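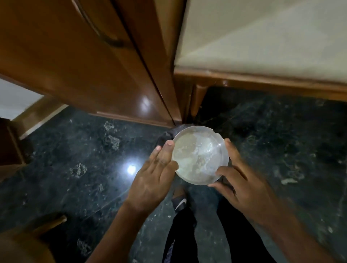 # Removing white film from glass ashtrays

The milky layer inside a used glass ashtray can be ash residue, mineral scale from hard water, or both. Dish soap handles the first and does very little to the second, so treat them in order.

## Materials

- Dish soap and warm water
- White vinegar
- Baking soda
- Soft sponge, old toothbrush, lint-free cloth
- A plastic basin deep enough to cover the rim

## Procedure

1. Tip the cold ash into a metal can. Wipe out the rest with a dry paper towel. Wet ash turns to paste and packs into the notches.
2. Wash in warm soapy water. Avoid very hot water — thick glass heats unevenly and can crack.
3. Rinse, dry, and check the inside under a lamp. If it is clear, stop.
4. If the film is still there, lay the ashtray in the basin and cover it with equal parts vinegar and water. Soak for up to 3 hours.
5. Scrub the rim grooves with the toothbrush. For brown tar stains, rinse off the vinegar first, then rub in a paste of baking soda and water.
6. Rinse under lukewarm water and dry at once with the cloth. Air drying leaves new spots.

## If the haze stays

Repeat step 4 once. Haze that disappears when the glass is wet and returns when it dries is usually etching, and no cleaner removes it. Steel wool and scouring powder make it worse.

## Putting it back

Carry a heavy ashtray with both hands, particularly over stone or tile. On varnished wood, set it on felt pads or a coaster and make sure the base is fully dry. Keep vinegar off marble; it dulls the polish. Do the soak in the sink area and wipe up drips with plain water.

Last revised 11th May. Added the note on etching.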